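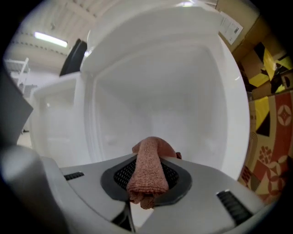 A member from Betancur Court said the kitchen hours should stay as they are, as the people who cook late are mostly on shift work and have no other time. Others agreed – hours unchanged, closing at 10:30.

Woltau House > Residents > Minutes > May
Posted in May by the house office
4 comments | 2 shares

Dues. Monthly dues stay at $49. Two rooms are behind and will get a letter.

Laundry. Leso quoted $96 for the dryer vent. Approved.

Bikes. Untagged bikes in the Jatell Street entry will be moved to the basement after 30 days – tags are at the office.

Quiet hours. Put off to the next meeting.

Meeting closed at 8:49 p.m.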